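Cómo aprender a sombrear superficies blancas con lápiz (y disfrutarlo)

Nivel: principiante con ganas

¡Dibujar cosas blancas es una maravilla! Ya sé que asusta, porque tienes un papel blanco y un objeto blanco y parece que no hay nada que hacer, pero en cuanto le coges el punto ves grises por todas partes: en la taza del desayuno, en el lavabo, en un huevo. Este ejercicio lo repito cada junio en mi cuaderno y siempre me sale algo distinto.

Qué necesitas

Un lápiz HB, un 2B y un 4B. Una goma moldeable. Papel con un poco de grano; yo uso un bloc Tresano que ya va por la mitad y me aguanta bien el borrado. Un trapito o un difumino, aunque al principio casi prefiero que no lo toques.

Paso 1. La escala de grises

Dibuja una tira de cinco cuadros. El primero se queda en blanco papel y el último va todo lo oscuro que dé el 4B. Rellena los tres de en medio con calma, a capas, cruzando los trazos. Guarda la tira al lado del dibujo, la vas a mirar mil veces.

Paso 2. El encaje

Con el HB, sin apretar, reduce el modelo a cilindros, esferas y cajas. Nada de detalles todavía. Si el contorno te queda torcido, traza otro encima y sigue, que luego se borra.
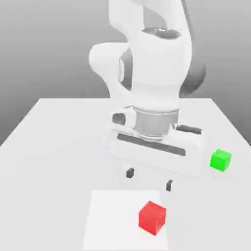 Paso 3. Buscar los grises

Entorna los ojos. ¡En serio, funciona de maravilla! Los detalles se van y se quedan las manchas grandes, que son las que queremos. Fíjate en las piezas lisas y redondeadas del brazo robótico blanco, donde el codo se resuelve casi como un cilindro grueso visto de frente y el hueco sombreado junto al cuerpo central ya te pide un gris medio. Las partes gris oscuro te dan el tope de la escala, así que empieza por ellas: con ese tono puesto, los blancos se ordenan solos.

Paso 4. Capas, capas y más capas

Ahora el 2B. Haz trazos cortos que sigan la curva de la forma y deja sin tocar la zona donde pega la luz. Cuando dudes entre dos grises, elige el más claro, siempre hay tiempo de oscurecer. Cerca del borde en sombra deja una franjita algo más clara (el reflejo de la mesa) y verás cómo el volumen da la vuelta.

Paso 5. El fondo

Un gris suave detrás del lado iluminado hace que el blanco salte hacia delante. Apenas una veladura de HB. En el lado de la sombra puedes dejar que el contorno se pierda un poco, queda precioso.

Errores que yo sigo cometiendo

Repasar el contorno con una línea negra. Difuminar con el dedo, que deja grasa y luego el lápiz resbala. Y ponerme con los brillos antes de tiempo; esos se sacan al final, con la goma moldeable en punta y un toque seco.

Para la próxima sesión, prueba con un huevo sobre un plato blanco.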